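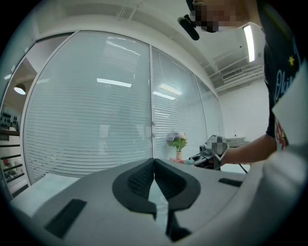
Prurkska Sound / Notebook
Home | Sessions | Tape Log | Gear | Contact
Last updated: December

Monday, reel 6 transfer, Drokura "Prurkari" reissue

Started 9:15. Machine had been on since 8. Cleaned heads and guides, demagged, checked azimuth against the tones at the head of the reel. Tones are there for this one: 1k, 10k, 100 Hz. The 10k was down a dB and a half on the right channel, and I brought it up on the repro card before doing anything else. Wrote the old pot position on masking tape on the inside of the door.

Reel 6 is the one Reinholz sent over in the wrong box. The box says "Drokura live, side B safety." What's on it is the studio mix of the second half of the album, plus an alternate of the title track that isn't on any of the paperwork. I played the whole thing through once at low level and took times as I went. The alternate runs 359 seconds with the count-in. The album version is shorter and fades before the last chorus. On the alternate the band plays to a stop and somebody laughs.

Baked this reel with the others last week and it plays fine. A little shedding in the first minute, then nothing. Cleaned again after the first pass anyway.

Captured at 96/24, flat, no noise reduction. Box has no NR marking and it sounds right without decoding. Reel 4 was the same. If anyone finds a note from the original sessions that says different, tell me before Nele Ruppert starts mastering.

Problem at the splice between tracks 2 and 3. The old tape let go during rewind. Remade it with fresh splicing tape, 45 degree cut was still clean so I didn't trim anything. Captured from 20 seconds before the splice to the end of the reel again. The first file has the bad spot in it, kept in the folder marked DO NOT USE.
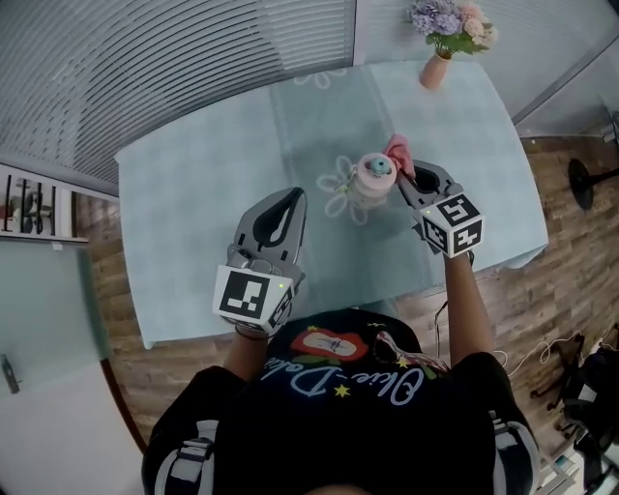
After lunch I compared the new capture against the 12-inch that Reinholz has been using as the reference. The record is about what I remembered: bright, narrow low end, the kick mostly gone on side two. The tape has a lot more bottom and the backing vocals are wider. It also runs slightly slow next to the record, a bit less than a quarter tone. I don't know which one is right. The organ on the third song should give us a pitch to go by if it was in tune that day. Left the transfer at machine speed. Any correction should be done later on a copy, and written down.

Called Reinholz about the alternate at 2:30. They had no idea it existed and want it as a bonus track. I said the rights question is theirs to sort out with the band, we only do the transfer. They want a rough by the end of the week so they can play it for the singer. I'll make an MP3 from the flat file with no processing and say so in the email.

They also asked if the album could come out louder this time. Told them to talk to Nele. My own view is that the drums on this tape are the best thing about it and I'd leave them alone, but it isn't my call. The last reissue was pushed hard and you can hear it on every snare hit.

Catalog number for this batch is 2336. Use it on all file names, reel number after it, then the pass. So the good one from today is 2336_R6_P2. I had been using the old Drokura number on reels 1 through 3 and still have to rename those.

Listened to the alternate twice more before packing up. The guitar solo is different, longer and looser, and there's a wrong chord under the second half that the band goes with anyway. The vocal might be a guide vocal. It has more room on it than the finished one and he drops a line in verse two. I like it better than the album take but I've also heard the album take too many times this month.

Still to do:
- rename reels 1 to 3
- photograph the box and the track sheet for reel 6, front and back
- new box for reel 6, keep the wrong one with it
- ask Reinholz if the live safety is sitting in the reel 6 box over there
- rough to Reinholz
- order leader tape, we are on the last of the white
- left VU lamp on the tape machine is out again

Tape stored tails out. Machine off at 5:40.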